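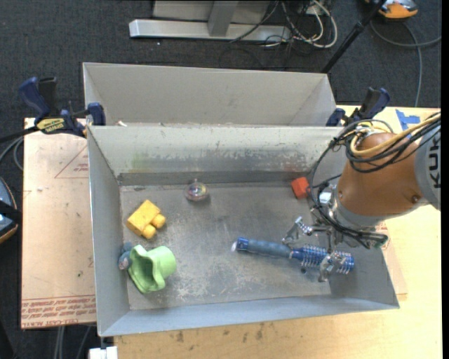
2 min read

Section 4: Getting your prop blaster ready for a public event

You've built your Zorix kit, the paint looks brilliant and you can't wait to show it off. A few minutes on this section first, please! Most forces treat a realistic prop in a public place as a real one until they know better.

Before you start: remove the batteries and switch the sound board to OFF.

1. Push the orange tip onto the barrel until it clicks. Leave it on for the whole journey, both ways.

2. Fill in the owner's card with your name, the event and the kit number (the standard kit is 747, the long barrel is 1,048).

3. Slide the card into the clear pocket inside the case lid.

4. Lay the prop in the case with the grip towards the hinges – it only fits one way – and close both catches.

5. At the venue, go straight to the prop check desk and open the case there. Let the steward lift the prop out.

Note: the peace-bond tag goes through the trigger guard. If yours is the older Osell casting, the hole is a bit tight, so use the thin tag.

CAUTION: Never carry the prop uncased in the street, on a bus or near a school, even in full costume.

CAUTION: If a police officer speaks to you, put the case down, keep your hands in view and say what is inside.

Spare tips are part 700. Guide text by Priya Mahmoud, revised February 2021.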